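Dadano two-hand gripper set: review after 2707 episodes
Posted 2026-01-09

I've been burned by demo-collection kits before, so I read the Dadano product page with one eyebrow up. It promises "robot-ready data from day one." Day one for us was spent on calibration, and so was most of day two.

What you get is a pair of hand-held grippers, the cables, a license for the Macedo recording software and a thin printed guide. You hold one in each hand, do the chore, and the software saves the motion and the video as an episode for training. We bought ours in October to gather kitchen examples, mostly hanging and unhanging utensils.

The good part

The grip is comfortable for an hour. Past that my thumb complains. The jaws open and close smoothly and the trigger feel is consistent between left and right, which I can't say for the Imirura pair we had earlier. Tracking held up well as long as I kept my elbows in and didn't turn the top plates away from the base stations.

The less good part

The cables. They drag on your wrists, and you start planning your reach to suit the cord. That habit gets into the data, and I'd bet it gets into the policy too. Dadano sells a longer set for extra money. It should be in the box.

The pads also wear faster than I'd like. The guide says to check them every 2000 episodes. I'd do it at half that.

Macedo is fine at recording and poor at everything else. Of our 2707 episodes it flagged 419 as bad, and when I went back through them a good share looked perfectly usable. There's no bulk un-flag. You click each one.

The ladle task

Reaching for a ladle on a round hook stand sounds easy. With these jaws you have to come in from the side and keep the tips level with the handle, or the whole stand wants to spin. We kept 1092 episodes of this one task, some 300 fewer than I'd planned for.

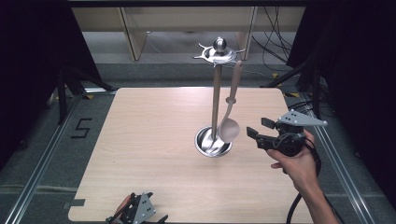
Right gripper going in for the ladle.

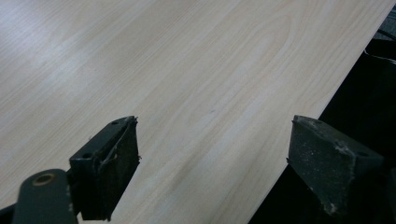 Setup notes

Give yourself more table than you think you need. Tape down whatever cable you can. Run a short test episode and play it back before you commit to an afternoon, as Macedo will happily record a dead tracker without a warning.

Support at Lostum, the reseller, answered in two days and sent me a PDF I already had.

Would I buy it again?

At the sale price, probably. At full price, no. The hardware is decent and the data is usable, but "robot-ready" is a stretch. Three stars out of five, and I'd take half of one back if they don't fix the flagging.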